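Clearing out the medicine drawer
29 Dec 2025

Every winter, in that slow stretch when the leftovers are gone and it's too cold to start anything outdoors, I do the medicine drawer. It is my least favorite drawer. It sits under the phone books in our hall on Nzioka Street and it eats boxes. I put in one box of cough drops and a year later there are two, both open, neither with any cough drops in it.

So this year I tipped the whole thing out on the bed and made myself go through it one carton at a time. I'd planned on half an hour. Ha!

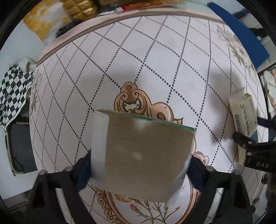 Empty packaging is the worst of it, and I know I'm not the only one (Mwajuma Waweru told me at the February swap that she once filled a grocery bag with hers). You pull out the last strip of tablets, the carton goes back in looking perfectly respectable, and you don't find out until you have a headache. My new rule is to open every flap and look inside before it goes back. If you work on a bed like I do, spread something over it first. A pale cover with a pattern of little dots and a few peach scrolls is very pretty, but it's also a great place to lose a small white tablet. I found one under my knee.

Folded cardboard goes in the paper recycling once you've taken the leaflet out and checked for foil. I keep the leaflet if the medicine is staying. Eduardo Cabanatuan clips his to the box with a clothespin, and I've started copying him – it beats unfolding five of them to find the right one.

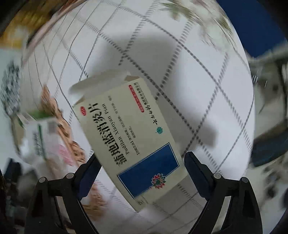
Ambridge Household Circle – Home & Closets Group

Cartons in another language get their own little pile at my place. Pudilan Xiaoyan Pian is one you can at least sound out, thanks to the Latin letters beside the big Chinese characters, and that's handy when you're on the phone with the pharmacy. Please don't guess from the color of the box! Read the name out, or spell it, and ask. I write the date I opened a thing on the flap in pencil, too, so next winter's me has something to go on.

Anything past its date goes in a paper bag by the front door, and from there to the pharmacy drop-off. Not down the sink, please. Tumaini Mugo is putting together a list of drop-off spots near us, so if yours takes old medicine, let her know.

Next time I'm doing the spice rack, and Kheri Mollel has already promised to bring labels.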